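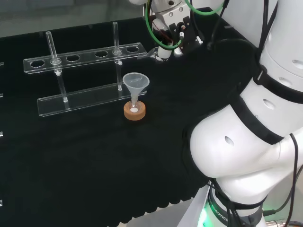

Photo: Mistow bench diary

Wednesday, February 2019

Long day with the cell, and I'm writing this with my shoes off and a bowl of cereal because cooking is not going to happen. I'd planned on a quick cable check and a touch-up of the taught points, in and out before lunch (ha!). I left at ten past six.

The cable check went fine, at least. The green one that loops down around the gripper has been on my worry list ever since the old one got pinched in June, so I ran the arm through its whole reach at a crawl with my hand on the stop button and watched the loop the entire way. No snagging. I gave it a bit more slack at the top anyway and then fussed over the tie for far too long. The cables on the outside of the arm got a wipe and a gentle tug at each tie, and I checked every screw I could get a driver on. One was a quarter turn loose. Just the one! I was weirdly pleased to find it, it made the whole morning feel worthwhile.

Then the points, and that's where the day went. The approach to the rack was drifting. Trostent (our scheduling software, which I defend in public and swear at in private) kept telling me the pose was good, and the fingers kept arriving a hair off to one side. I re-taught the far end, ran it slow, re-taught it again. Went and ate a sandwich. Came back and re-taught it a third time, and by then I was suspicious of everything, including the sandwich.

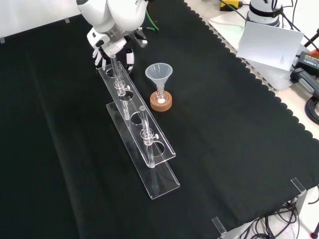
My mistake was trusting the arm's numbers and ignoring the stuff sitting on the table. A robot only knows where it's been told things are, and I'd checked everything about the robot and nothing about the things. So I started over from the tubes. Each one has a clear collar with a little white thumbscrew, and I went back and set both by feel, snug but not cranked, because if you lean on those the tube tips over a touch and then you're teaching the arm a crooked tube. After that I moved on to the cork ring with the funnel sitting in its glass, powder and all, and decided to leave it exactly where it stood. I did push on the clear brackets at the table edge, and one had some give in it. If the bracket moves, the cloth moves, and if the cloth moves, everything on it goes for a ride!

So that was my drift, or most of it. I snugged the bracket up, smoothed the cloth, and did the points one last time with the speed down at 2 percent, which is like watching paint think. Then up to 85 for the repeat run. I'd like 200 clean cycles before I call it fixed, and 300 before I tell the people at Rillov it's fixed, as they have long memories.

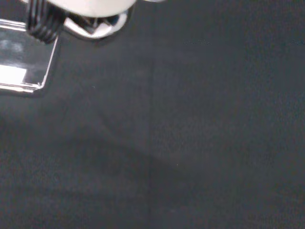
Written by the one with the hex keys, Mistow

The other job was the finger plates. I love this bit, I don't know why. They come up so shiny – a lint-free wipe, a little alcohol, and you can see the ceiling lights in them. What I don't love is the cloth, which grabs every speck of lint in the building and shows it off. There's a lint roller in the drawer now, with tape on it saying LEAVE HERE in my angriest capitals.

I still need to order spare pads from Mahasneh, and I want to look up how old that coiled cable is. I wrote the new points in the paper log as well as saving them, in case Trostent has one of its moods. Tomorrow I'll put a pencil mark by each bracket before I switch anything on, and then start the count. Cereal's gone soggy. Bed.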